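FOR IMMEDIATE RELEASE

Zarnville Winter Market Moves Indoors, Admits It Should Have Done So Years Ago

ZARNVILLE, Monday, December 9, 2024 – After several winters of selling vegetables in a parking lot to people who could no longer feel their hands, the Zarnville Winter Market is going inside. The market opens this Saturday in the former Tveit furniture showroom on Canal Street and will run every Saturday morning through the end of April.

The new hall has room for 51 stalls, a working furnace and a floor that is level in most places. Parking is free for 60 minutes, after which the city's views on the matter are well known.

"We told people the cold was part of the charm," said Ebbe Rønning, market manager. "Then we did a survey. We got 400 replies, and the word 'charm' did not come up."

The move was paid for by stall fees, a small city grant and a raffle whose first prize, a snow blower, went to a man who lives in a third-floor apartment. He has since traded it for cheese.

Meltow, the bakery that has anchored the market since it began, will take the corner stall by the loading door. Its rye loaf returns at last year's price. Its fruitcake also returns, despite feedback.

Shoppers can check which growers are coming each week on Pindex, the market's online stall list, updated Friday evenings or whenever Rønning remembers the password.

What to Expect at the Stalls

Root vegetables, mostly. It is winter. Growers with heated greenhouses will bring salad greens and herbs, and a few stalls will carry fruit and vegetables bought in from warmer places, labeled as such. Radishes and grapes are sold by the bunch, avocados singly. Please squeeze the avocados with restraint.
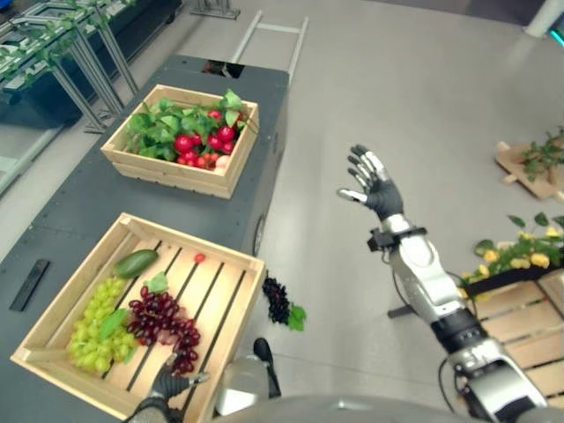

Opening Day

Doors open at 8 a.m. The first 700 visitors will receive a canvas bag printed with the market's old outdoor address, which has been crossed out by hand. Dogs are welcome on a leash. Live accordion music begins at 10 a.m. and ends at noon, by agreement with the neighbors.

Media Contact

Ebbe Rønning, Market Manager
Zarnville Winter Market, Canal Street entrance

###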